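Ashwin Joseph is late, eating toast, and has ten minutes before the next call. Fine by me. The comedy he wrote for Plinum, Nemwood, got its second series order last week and he still hasn't told his mum. "She'll want to know why it's not on proper telly."

It nearly wasn't on anything. Two channels passed. One wanted it set in a hospital. "Everyone wants a hospital," he says. "I said it's about a bus depot. They said could the depot be near a hospital."

Plinum took it in May, all 178 pages of it, and asked for cuts. He cut the wedding. Kept the Ramadan episode, which he'd have walked over. "That one's my family, word for word. The row about the samosas is real."
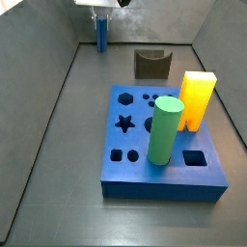
A blue foam shape-sorting board with a green cylinder standing on it.

And the streaming numbers? Doesn't get them. Nobody at Plinum will say how many watched, only that they're "pleased". He finds that maddening - "I'd rather be told it was my aunt and a dog" - but the cast are all signed for series two so someone must of seen it.

Next is a film script for Skornex, the outfit behind those late-night panel shows. He won't give me the plot. A thriller, sort of. No buses.

Then his phone goes, and its them. He waves, toast in hand, and the screen goes blank.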